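The woman who does Watgate's washing

Posted Fri 21 November in Work and Trades, Local Shops

The launderette on Kurkolska Street opens at seven, but the owner has usually been inside for an hour by then. She comes in by the back door, puts the boiler on and reads the meters. When I arrived she was writing the gas figure in a school exercise book and asked me to wait until she had finished.

She agreed to be interviewed on the condition that I left her name out. "Everyone who needs to know it knows it," she said. "I don't want people ringing up from the other side of the county asking about curtains."

She took over the shop from an uncle. Before that she worked in the linen room of a hospital, and before that in a hotel, so she has hardly had a job that did not involve sheets. I asked if she had planned it that way.

"No. I wanted to do hairdressing. I did a term of it at college and my hands came up in a rash from the lotions, so I went to the hotel for the summer and stayed. You get used to a kind of work. I knew how to fold, I knew what bleach did. When my uncle's back went he asked my brother first, and my brother said no."

The shop has changed less than you might think. The front room is self-service, with a bench down the middle and a shelf of paperbacks that people are meant to swap. The back room is for service washes, where customers leave a bag and collect it clean and folded. When her uncle had the shop, most of the money came through the front. Now most of it comes through the back.

"People have got machines at home now, nearly all of them. What they haven't got is anywhere to dry things," she said. "The new flats by the station, they're nice inside, I've been in them. But there's no line and you're not allowed washing on the balcony, it's in the lease. So they put it over the doors and the chairs and it takes three days and smells. Then they come to me."

I asked how she could tell that something had been dried too slowly.

"You can smell it from here to the door. It's not dirt. It's been washed perfectly well, it's just sat. They think they need more powder, so they put more in, and that makes it worse because it doesn't all rinse out. Half of what I do with those loads is rinse them."

She has firm views on powder. She buys hers in sacks from Unex, the wholesaler on the trading estate, and uses much less of it than her customers do at home. She keeps an old coffee scoop in the sack with a line drawn on the inside in marker pen.

"That's a full load, up to that line. Towels, a bit over. I've had people stand there and argue with me about it. I say, take it home and smell it, and if it isn't clean I'll do it again for nothing. I've had one come back, and that was candle wax."

I asked her what you do about candle wax. The answer took some time. You let it go hard and pick off what you can with a thumbnail, then put brown paper either side and go over it with a warm iron, moving the paper along as it soaks up. If the wax was coloured you may be left with a stain, and that has to be treated separately. She does not recommend trying it on anything silk.

The trade falls into seasons. January is quiet. Spring brings in duvets and the covers from caravan seats. In summer there are sports kits and tents, although she has stopped taking tents after one jammed the drum. October is her busiest month, when people get their winter bedding out of cupboards and find that it is musty, or that something has been living in it.

"Every October I say I'll take somebody on for the month, and every October I leave it too late," she said. "This year I was here until ten at night, two weeks running. The Dong sent food over. They could see my light on."

The Dong is the restaurant next door. She washes its tablecloths and aprons, and the two businesses share a yard. Restaurant linen is the steadiest part of her income but also the hardest on the machines, she told me, on account of the oil. Cotton that has been soaked in cooking oil and then dried without being properly washed can heat up in the pile by itself. She had heard of a laundry that lost its roof that way.

"So you wash it hot, you wash it twice if you have to, and when it comes out of the dryer you don't fold it straight into a stack. You let it cool right down. I've got a rack for that. I won't go home with warm aprons in a pile, I don't care what time it is."
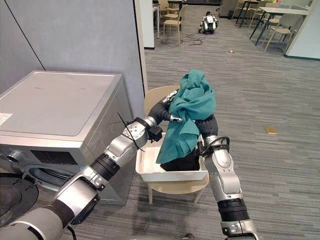 A teal cloth and a white plastic basket.

Colour is the subject that causes most arguments. Customers bring in mixed bags and expect her to sort them, and she does, into whites, lights, darks, and what she calls "not sures". Anything new and bright goes in the last group. Blues and greens are worse than people expect, she said, and red is not as bad as its reputation, as everyone is already careful with it.

"You wet a corner and press it on a white cloth. If it marks, it goes on its own. It takes half a minute. I do it with everything I've not seen before. There was a lady with a set of green napkins, beautiful things, she'd used them once. They'd have ruined the whole bag."

Had she ever ruined a bag herself?

"Of course. At the hotel, more than once. Here, I did a christening gown with a grey sock in it. The sock was up inside the sleeve. It didn't go grey all over, only the one arm. I got it out in the end with a colour run product, and I told the mother, because I think you have to. She was all right about it. She still comes."

I had expected to hear about rude customers, but she did not have much to say on that. What bothers her more is the bags that never get collected. They go on a high shelf with the ticket pinned to the front. After six months she is entitled to give them away, according to the notice on the wall, but she rarely does it on time.

"You don't know what's happened, do you? Someone might have gone into hospital. There was a man's bag up there over a year, all shirts, and his daughter came in for it. She'd found the ticket in his coat. She sat on the bench with it for a bit. So I don't rush to get rid."

The machines are a worry. Her oldest washers date from her uncle's time and the firm that made them has gone, so parts have to be found second-hand. A replacement drum bearing cost her £50 last year, which she considered a bargain, and she fitted it herself with the help of a retired fitter who wanted his overalls done in return. One of the dryers needs replacing outright. The quote was more than £4,000, and she has put it in a drawer for now.

"I could borrow it. But then I'm putting the price up to pay for it, and there's people who come in here who count it out in coins. I put the wash up in the spring and two or three of my regulars started coming every other week instead of every week. They never said anything about it. I noticed."

We were interrupted several times. A student wanted to know if trainers could go in. (They can, in a pillowcase, with the laces out, and not in the dryer.) A man brought in a sleeping bag and she felt it through the cover, asked him if it was down, and told him to come back for it on Tuesday. A delivery driver left a parcel for the flat upstairs.

She folds while she talks. Fitted sheets, which defeat most people, take her a few seconds: hands inside two corners, one corner flipped over the other, then the same along the edge until all 4 are nested together, and the rest is laid flat and folded in thirds. She showed me slowly, and then again. I have tried it since at home and can report that mine come out the shape of a loaf.

"It's only practice," she said. "At the hospital we did them in pairs, one at each end, and you had to keep up. There was a radio. I liked it there, I'd have stayed if they hadn't sent the linen out to a contractor."

As for the future of the shop, her lease is up for renewal next year and the landlord has not yet said what he wants for it. She would like to stay on Kurkolska Street. There is an empty unit by the station which would be closer to the new flats, but it has no drainage at the back and she does not think her older customers would walk that far with a bag.

Her own washing gets done on Sunday afternoons, when the shop is shut, in the machine nearest the door. She does not iron. "Shake it out hard when it's wet and hang it straight," she said. "I iron for other people. I'm not ironing for me."

The launderette is open every day except Sunday. Last wash is an hour before closing, and she does mean an hour.

Comments

Kurkolska St resident: Been going there since the uncle had it. He used to keep a parrot in the back room, I'm surprised that didn't come up.

bedsit_bill: Tried less powder after reading this. Towels have gone soft again, which I had put down to them being old.

M.: Does she do wool blankets? I've got 2 that belonged to my grandmother and I'm frightened to touch them.

Kurkolska St resident: @M. yes but take them in on a weekday morning so she can look at them properly. She'll tell you straight if she'd rather not.

offpeak: The oily aprons thing is true. We had a bin of tea towels start smoking in a café I worked in. Horrible smell.

Fold or scrunch: I read the fitted sheet bit out loud to my husband while he tried it. We are back to rolling it up in a ball.

Recent in Work and Trades

The key cutter who also mends umbrellas
What happened to Watgate's Saturday fish van
Early mornings at the bus garage
A piano tuner on damp houses
Who looks after the allotment gates?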